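## 4. Setting Up the Cunar Desk Booking Panel

This section covers first-time setup of the Cunar panel and its link to the Irnham room server. Complete Section 3 (network preparation) before you start. The panel will not save a floor plan until it has a valid server address.

### 4.1 Before you begin

You need:

- the panel and its wall bracket
- the site code printed on your order sheet
- an administrator login for the Irnham server
- a floor plan file in SVG format, 11 MB or smaller

**Note:** PDF floor plans exported from older versions of the De Smet planner lose their desk labels when converted. Export to SVG from the planner itself.

### 4.2 Connect the panel to the server

1. Connect the panel to power and wait for the status light to turn solid green.
2. Touch **Settings**, then **Server**.
3. Enter the server address. Leave the port at 2173 unless your network administrator has assigned another.
4. Enter the site code. The code is case-sensitive.
5. Touch **Test**. If the panel reports error 68, the address was reached but the site code was refused. Error 66 means the address was not reached at all.
6. Touch **Save**. The panel restarts once.

**Caution:** Do not disconnect power during the restart. A panel that loses power at this stage must be returned to factory settings — see Section 9.

### 4.3 Load the floor plan

1. Log in to the server from a desktop browser.
2. Open **Sites**, select your site, and choose **Add floor**.
3. Upload the SVG file and enter a floor name. Names longer than one line are shortened on the panel.
4. Drag each desk marker to its position. A marker dropped on a wall or column turns red and cannot be booked.
5. Group desks that share a table. Bookings are still made per desk, but the group can be blocked as a unit for cleaning or maintenance.

Markers should match the furniture as it stands on the day of setup. Where a plan has not been updated after a move, correct the markers first and the drawing later; the panel reads only the markers.
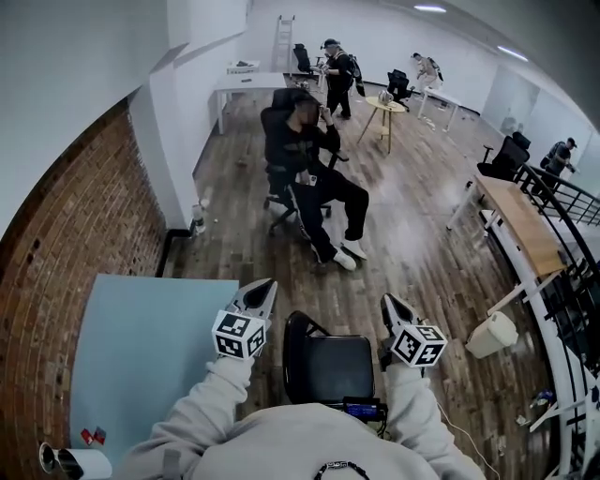
Shared tables without fixed seats need one more setting. Open the group, choose **Seating**, and select **Open**. The server then tracks the number of people booked at the table and ignores individual positions. Set the limit by hand, as the default is one.

### 4.4 Booking rules

1. Open **Rules** and select the floor.
2. Set the earliest and latest booking times.
3. Set the release delay. A desk with no check-in returns to the free list when the delay ends.
4. Choose whether visitors may book. Visitor bookings need a host account.
5. Select **Apply**.

Rules take effect on new bookings only. Existing bookings keep the rules under which they were made — cancel and rebook them if the new rules must apply.

**Note:** Sites migrated from Nidville keep their old release delay until a rule set is applied for the first time. The delay shown on the Rules page is not in use before then.

### 4.5 Check the setup

1. At the panel, select a free desk and book it for the next available time.
2. Confirm that the marker changes from green to gray on both the panel and the server.
3. Cancel the booking from the server. The panel updates at its next refresh.

If the panel and server disagree after two refreshes, repeat Section 4.2 from step 5.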